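3.2. Identificación y clasificación de tapones por marcas moldeadas

La clasificación de los tapones de plástico se apoya en tres atributos: geometría exterior, perfil del reborde y marca moldeada. Los dos primeros bastan para separar familias, pero resultan insuficientes para distinguir variantes dentro de una misma familia, donde las diferencias dimensionales quedan por debajo de la tolerancia del calibre empleado. En esos casos la inscripción interior es el único criterio discriminante disponible sin recurrir a ensayos destructivos.

El lote de trabajo comprendía 295 piezas sueltas procedentes de la retirada de mobiliario de oficina gestionada por Furniteck. Se excluyeron las piezas con rotura del reborde o con deformación apreciable de la pared. Las 216 restantes se repartieron en 12 familias según el procedimiento descrito en la sección 2. La asignación inicial fue realizada por T. Rantala y revisada de forma independiente por D. Maglaya; las discrepancias se resolvieron por consenso en una sesión posterior con T. Laaksonen.

Se entiende por marca moldeada todo carácter en relieve o en hueco obtenido en el propio molde, con exclusión de etiquetas, tintas y grabados posteriores. Las marcas se transcribieron de forma literal, conservando guiones y espacios. No se intentó completar caracteres dudosos: toda posición ilegible se registró con un signo de interrogación y la pieza pasó a una segunda lectura bajo luz rasante.

La legibilidad depende en gran medida del color y del acabado superficial. En plásticos claros y mates el relieve se aprecia con iluminación difusa. En plásticos negros con acabado brillante, los reflejos del reborde y de la pared interior compiten con la inscripción, cuyo contraste se debe casi por completo a la diferencia de brillo entre los caracteres y el fondo. Para estas piezas se adoptó el siguiente protocolo:

a) apoyo sobre superficie blanca, con la cara abierta hacia el operador;
b) inclinación gradual de la pieza hasta que el reflejo principal se desplace al borde superior del aro;
c) transcripción de la marca antes de medir el diámetro, a fin de evitar que la medida condicione la lectura.

La posición de la marca se anotó respecto del centro del fondo interior. Este dato carece de valor como identificador único, si bien permite detectar cambios de molde dentro de una misma referencia. Halonen propuso en su revisión del protocolo incorporar también la orientación del texto; la propuesta se descartó para las piezas de revolución, en las que no existe una dirección de referencia externa. 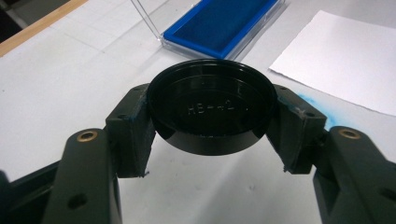 Figura 4. Tapón redondo de plástico negro con la inscripción «HB-42» en relieve sobre el fondo interior.

Las referencias alfanuméricas se cotejaron con los listados de recambios de Nitik, Ledon y Verstraete, cerrados a fecha de 14/12/21. El cotejo se limitó a la coincidencia exacta de la cadena. Una coincidencia parcial, por ejemplo en el prefijo literal, no se consideró prueba de origen común, dado que los prefijos de dos letras se repiten entre fabricantes sin relación entre sí. Tampoco se interpretó la parte numérica como dimensión nominal salvo cuando el listado lo indicaba de modo expreso.

Las piezas sin correspondencia conservaron su marca como denominación provisional y se almacenaron por separado. Su asignación definitiva queda pendiente de la revisión de los moldes prevista por H. Kemppainen para julio, en la que se medirán además el espesor de pared y la altura del reborde. Los criterios de aceptación de dichas medidas se detallan en la sección 3.3.

Compartido 12 veces · 2 comentarios
Contacto | Aviso de copyright | Volver arriba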